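Zukarwood launches two-basket sorting sets for shared tables

FOR IMMEDIATE RELEASE

Treltby, Nov 28, 2019 – Homeware firm Zukarwood has today put its new sorting basket sets on sale, aimed at small offices, clubs and shared kitchens where the bananas end up under the stapler. Orders open now through the Zukarwood website and at the Treltby shop.

The idea is simple. Two woven baskets, same shape, same size. Two sheets of plain white paper. You write what goes where, put the sheet flat on the table and stand the basket on it, with enough paper showing at the front so the word can be read. Fruit in one, office bits in the other. Done.

Called the Giltomis range, after the street where the firm had its first workroom, the sets have been on trial since April in 14 workplaces in and near Treltby. Mostly small ones – a letting agent, a dental surgery, two printers, a music school. Each was given a pair of baskets and asked to use them however they liked.

Most went for fruit and stationery straight away. The shared table is where the post gets opened, parcels get taped up and somebody's lunch gets left, so those are the two things that mix. Other pairings that came back from the trial were tea and post, keys and chargers, and in the music school, rosin and biscuits.

Zukarwood tried printed labels first. They looked smart but people stopped using them once the contents changed, and the old label just stayed there being wrong. A hand written sheet gets swapped in a few seconds. Each set comes with a pad of 50 sheets for that reason, and ordinary printer paper works just as well when the pad runs out.

"We wanted something you could set up before the kettle boiled," said a spokesperson for Zukarwood. "No clips, no stickers, no instructions to lose. If you want to change it on Monday you turn the paper over and write something else."

About the baskets

Rectangular, with rounded corners and sides that flare out slightly, so they are easy to reach into from any side of the table. Orange-brown wicker, tight weave. The colour varies a bit from basket to basket and this is normal with woven goods, please dont send them back for it. Wipe with a dry cloth, and shake out crumbs upside down over a bin. Not for the dishwasher.

Very ripe fruit should go on a saucer or a folded napkin inside the basket. Several trial offices learned this with pears.

Weaving is by Sutanto, the workshop which has supplied Zukarwood with its bread baskets and log baskets for some years. The first batch is 1,614 baskets, and a second will follow in the new year if that sells through.

Sets available

Giltomis Pair – two baskets, one pad of paper, one black pen.

Giltomis Three – as above with 3 baskets, for longer tables or for anyone who wants a separate home for post.

Single baskets can be bought on their own to match. The paper pads are also sold separately, in store only for now.

Free table mornings

To mark the launch the Treltby shop is holding drop-in sorting mornings every Saturday up to Christmas. Bring a box or a drawerful of whatever has collected on your table at work or at home, tip it out on one of ours and sort it into baskets. Tape, pens, apples, batteries, the lot. Staff will be on hand with paper and pens and there is no need to buy anything. Tea provided. Children welcome, and they tend to be quicker at it than the adults.

Schools and nurseries that want to use the baskets for early sorting and reading work can ask for the trade price by phone or at the shop counter. One table, two written words and a small heap of mixed objects is plenty for a short session, and the trial music school has already used theirs this way with its youngest group (shakers and scarves).

Stockists

Independent shops wishing to stock the range should contact the Zukarwood trade desk. Display sets, made up of two baskets and ready-cut paper, are lent to stockists free for the first season. Deliveries to stockists go out in the order the forms come in, so early ones will be on shelves first. Samples for press can be requested the same way, please say wether you need the pair or the three.

Notes to editors

Zukarwood makes and sells baskets, trays and storage for the home and workplace from its shop and warehouse in Treltby. Giltomis is the firm's first range meant mainly for offices.

Press contact: Zukarwood press desk, Treltby. Higher resolution pictures on request.

ENDS

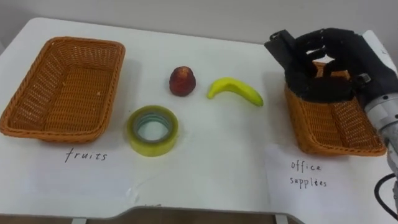

Woven baskets on their handwritten sheets, "fruits" and "office supplies", with a banana, a red fruit and a roll of clear tape between them.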